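Clernis Handheld Gripper Kit – Gallery

The Clernis kit is a pair of hand-held grippers for recording two-handed tabletop tasks. It ships with both units, 2 cables and a padded case. The pair costs 2,202 dollars, and setup takes around 40 minutes the first time.
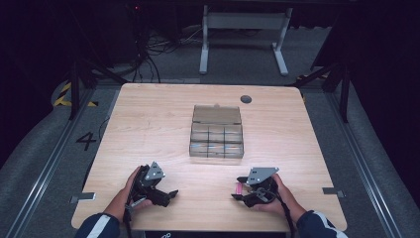
Left and right grippers over a clear six-compartment storage box. The perforated plate sits on top of each unit.

Small hinged lids are a good first task – the jaws angle inward, so both tips stay in view of the operator. Spare jaws and longer cables are sold separately through Clundura.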